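Perkby Bin-Picking Collection Kit

Product details

If you have ever tried to teach an arm to pick things out of a bin, you will know that the learning side tends to get all the attention and the bin gets whatever was in the cupboard. The Perkby kit is our attempt to put that right. It gives you what you need to gather a good, steady stream of picking examples on the arm you already own, and it packs away on one shelf when you need the bench back (ours often does!).

Boyang Xia put the first kit together for our own use, and we have kept it close to how she had it. The bars come in two lengths and two colours, so you can sort your examples by either one later on, and the recorder saves a short clip and the arm's joint positions for every attempt, good or bad. Please do keep the bad ones. We threw away a whole March's worth of missed grasps once and were sorry about it for a long time afterwards.

What comes in the box

Bars, short and long, mixed set
Fixed camera bracket with 4 bolts
Kimier recorder software, one licence
Ullon labelling sheets, pack of 500
Printed guide by Boyang Pan

The arm, gripper, bins and clamps are not included. Most ordinary workshop clamps will do nicely.

Setting up

Give yourself a morning. Clamp the bin down firmly before you do anything else, then fix the camera and leave it well alone, as even a small nudge will spoil the match between today's clips and yesterday's. Tip the bars in by hand and let them lie as they fall, across one another if they like. When the bin has been cleared, tip them in again. 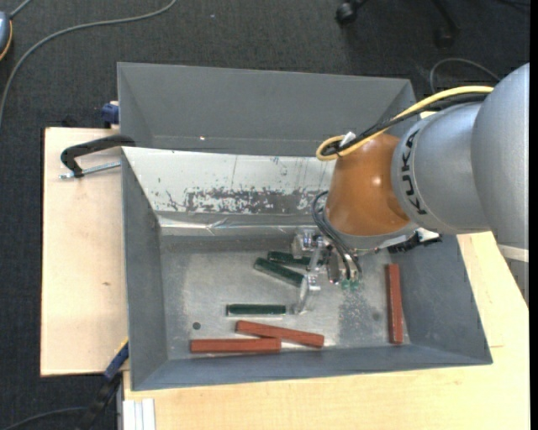 A patient person can gather over 113 attempts in an afternoon, and the recorder will happily run on its own between refills. Metal bins do get scuffed with this sort of work, and we would leave the marks be, for a system that has only ever met a spotless bin can be a bit lost in a real one.

Ordering

Order code: Gu 626
Guide last revised: 26/05/2021
Spare bars are sold separately, in either length.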